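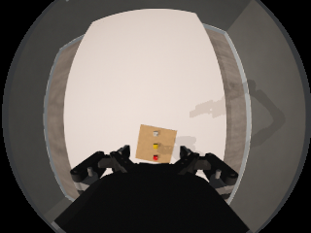

Catalogue page 36

Jakberg long-reach hedge trimmer

I've been cutting hedges for other people for most of my working life, and I've sold tools out of the Skestbridge shop for a good part of it, so when I put a trimmer on these pages it's because I've had it up against a proper hedge (usually my own beech, which is a brute). The Jakberg is the one I pick up first now. I was rather fond of my old one and didn't expect to swap, but there we are!

It's a pole trimmer with a head that tilts, so you can do the top of a tall hedge with both feet on the grass. I can get across the top of my beech from one side, which used to mean a ladder, a plank and my brother-in-law. The head clicks into place and stays there – I gave mine a good shove in thick laurel and it didn't budge.

A full battery does me 30 minutes of steady cutting, a bit less in privet that's been let go. If you've got a long run to do, buy the second battery at the same time, you'll only come back for it. The charger is in the box. So are the blade cover, the shoulder strap and a little bottle of oil that's too small, so get a bigger one.

Now, the strap. Please wear it! Ivone Meireles, who runs our Saturday counter, has had three people bring the trimmer back saying it was too heavy, and all three straps were still in the plastic. Set it so the pole hangs just below your hip and your arms do the steering.

What it won't do is thick wood. Anything fatter than your thumb wants loppers or a pruning saw, and if you force the blades they'll chew the stem and leave a ragged end. For the same reason I wouldn't use it on roses or camellias, where I'd sooner go round by hand with the Zosov secateurs.

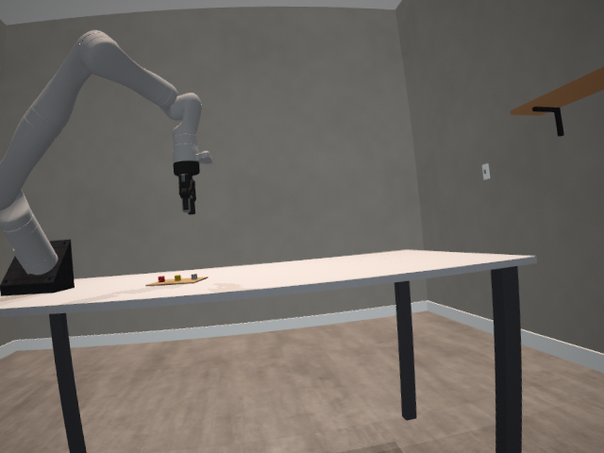
As for when to cut, I do my beech once in late summer and give the privet a second tidy in September. Always look for nests first, and if there's one in use, leave the hedge alone until the birds have finished with it. Keep the bottom slightly wider than the top too, or the lower leaves go thin and you end up looking at bare legs all winter.

Wipe the blades down after every job, especially after conifers (the sap sets like toffee), and oil them before you put the cover back on. We sharpen them in the shop. Cleiton Godoy does the bench work and he's usually got a few in the queue by spring, so winter's a much better time to bring yours in.

The price is £242 with one battery, and we deliver free in Skestbridge and the villages. Spare blades are kept in stock. If you'd like a go before you buy, ring and ask for me or Ivone, and bring gloves.

Page updated 6/17/18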